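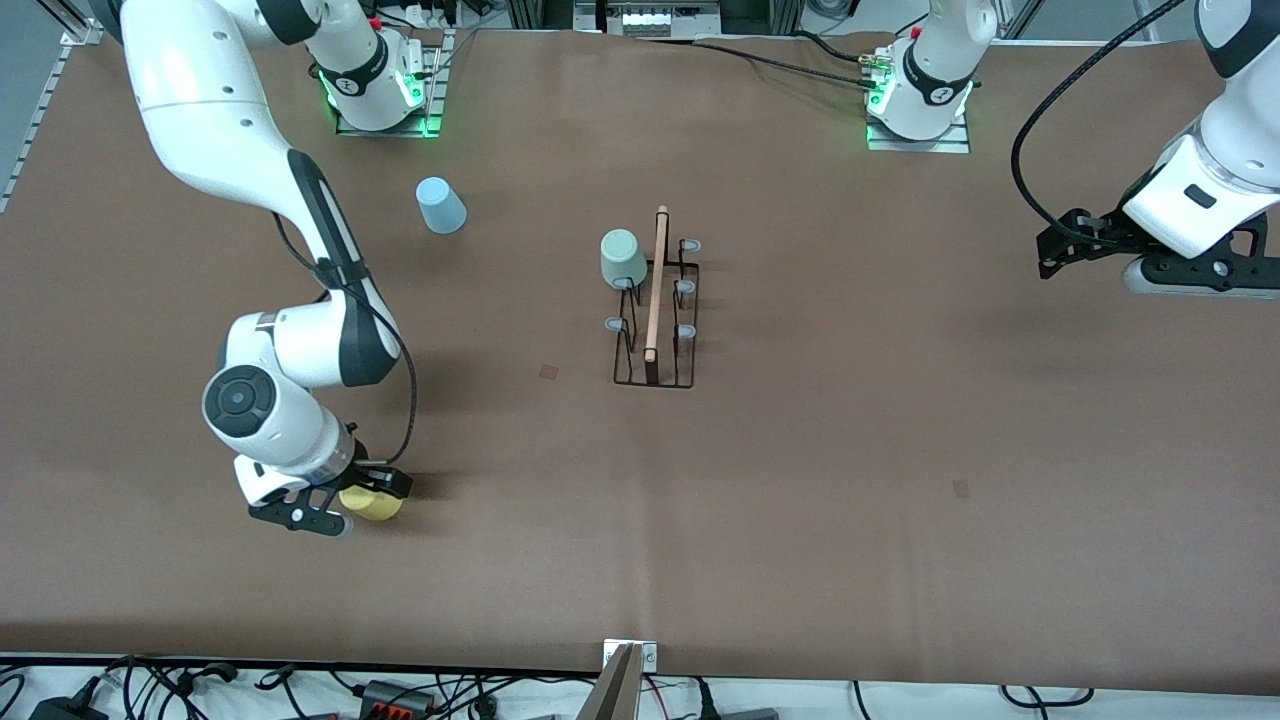

Großer Tisch beim Tag der offenen Tür: Abtropfgestell aus schwarzem Draht, links dahinter ein hellblauer Becher.

Im Januar hat die Firma Wegener ihre Türen geöffnet, und unser Sprachkurs ist hingefahren, 19 Personen mit unserer Lehrerin Johanna Riedl. Ich habe mich freiwillig gemeldet, den Bericht zu schreiben, auch um mein Deutsch zu üben. Bei Wegener geht es um alles, was nach dem Essen kommt: Abwaschen, Abtropfen, Abtrocknen, Einräumen. Ich wusste vorher nicht, dass man damit ein ganzes Haus füllen kann.

Am Eingang bekamen wir einen Plan mit vier Stationen. Zuerst kam das Lager, in dem die Abtropfgestelle stehen. Es sind 292 Modelle, jedes mit einem kleinen Schild. Manolis Konstantinidis aus unserer Gruppe suchte lange nach dem Gestell seiner Großmutter und fand wenigstens ein sehr ähnliches.

Mir hat der Raum mit dem großen braunen Tisch am besten gefallen. Das Gestell dort ist lang und schmal, aus dünnem Draht, und der Becher aus Kunststoff steht daneben mit der Öffnung nach unten. So machen wir es zu Hause auch, nur legen wir ein Tuch darunter. Frau Szilágyi, die uns führte, stellte uns die Frage, ob ein Becher besser im Gestell oder auf der Tischplatte trocknet. Darüber haben wir mindestens eine Viertelstunde diskutiert. Iason Karamanlidis war streng für das Gestell, ich war für das Tuch.

Danach sprachen wir über die Tischplatte selbst. Eine matte Oberfläche ist für die Augen angenehm, aber man muss sich ein wenig bücken, damit man kleine Flecken bemerkt.
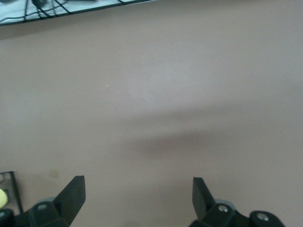 Frau Szilágyi empfahl uns, zuerst mit einem feuchten und dann mit einem trockenen Lappen zu wischen, immer in dieselbe Richtung. Rafail Xenos fragte nach Essig. Davon riet sie bei geölten Platten ab, bei anderen hatte sie keine Einwände.

An der letzten Station durfte man selber Teller einräumen. Leider war die Schlange sehr lang, denn am Nachmittag waren bis zu 300 Besucher gleichzeitig im Haus. Wir sind deshalb in die Kantine gegangen und haben Linsensuppe gegessen, die gut, aber etwas salzig war.

Der Eintritt ist frei, der Parkplatz ist klein. Wer mit dem Bus kommt, soll bis zur Endhaltestelle fahren und dann dem Bach folgen. Unsere Lehrerin hat Prospekte mitgenommen, sie liegen im Kursraum auf der Fensterbank.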